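The Toy Library on Mok Street

In Ornarska, families borrow what they used to buy

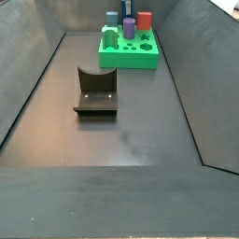
Khôi Võ did not believe in it at first. Children want to own their toys, he told his wife, and a toy that must go back on the shelf after a month will only bring tears. He now visits every second week with his two daughters, and he admits that the tears came only once, over a wooden train.

The library is called Hollel. It opened in July in a former shoe shop, between a bakery and a place where they repair bicycles. The old shoe shelves are still on the walls and they are just the right depth for puzzles. There is a small fee for the year, and for this a family can take home 2 toys at a time. If something is lost, you pay a part of its price. If a piece is missing, you look under the sofa first, and then you telephone.

I grew up in a house with few toys, so I came to Hollel with mixed feelings. It is a little strange to see 3,000 of them under one roof. But it is not a noisy place. In the morning the visitors are mostly grandparents, who sit on the low chairs and talk about their knees while the small ones pull things out of the boxes. After school it gets more lively, and there is a queue at the desk.

Sang Lương runs the desk and also the washing. Everything which comes back is cleaned before it goes out again, the plastic in warm water and the wood with a damp cloth. Soft animals are not lent at all. She tried it during the first weeks, but children become attached to a bear in a way they do not become attached to a shape sorter, and she did not like to be the person who takes the bear away.

I asked her what is borrowed most. She thought it would be the big things, kitchens and garages, because flats in this town are small and such things are expensive. They are popular before birthdays. For the rest of the year, people ask for building bricks, marble runs and simple games for rainy weekends. Shape sorters go out to parents of children who have just learned to sit, and they return when the child has learned to climb.

The money is a worry, as it is everywhere. The rent was fixed for the first 10 months by the owner of the building, the furniture firm Iveo, and what happens after that has not been decided. Sang Lương would like to stay in the same street. She has looked at a room behind the post office, but it has 30 steps and no lift, and half of her visitors arrive with a pushchair.

Meanwhile the train has been borrowed again by the Võ family. It is due back before the end of the month, and the younger daughter has already asked if it can be renewed. It can, once, if no other family is waiting for it.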